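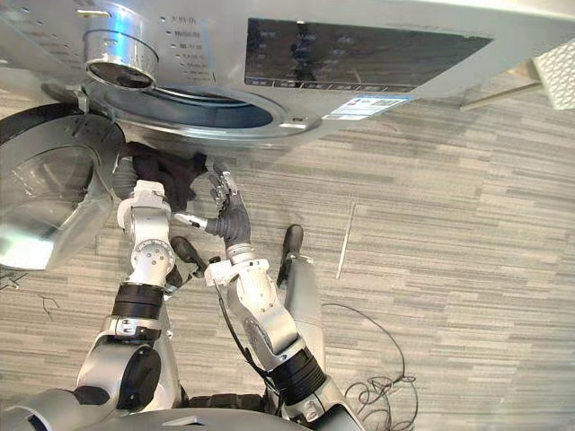
Dark load, washer door open.

Print this post | E-mail this post

I do the dark laundry on its own now. For years everything went in together, and the towels left gray lint on every black shirt I owned. A separate load costs me an extra hour on the weekend and I have stopped minding.

The washer is a silver front loader with a round dial and a column of programs next to it. I use two of them. Darks get the short cool one, 60 minutes, with the spin turned down. I tried the long program in April and the shirts came out with creases that took me most of an evening to iron.

Detergent is Rirner liquid, the small cap, filled to the first line. I used to fill the whole cap. The rubber seal got slimy and the towels felt stiff, so I cut back, and the clothes smell the same as before.

Before anything goes in I turn it inside out and check the pockets. Last month I missed a receipt from Mendes and picked paper off a pair of pants for two days.

When the load is done I take things out one at a time and shake each one before it goes on the rack. Pulling the whole bundle out at once knots the sleeves together. The door stays open afterward so the drum can air out, and I wipe the rim with an old sock.

Next I need to clean the filter. I have been putting that off.

Contact | Copyright Deseo Home Notes | Back to top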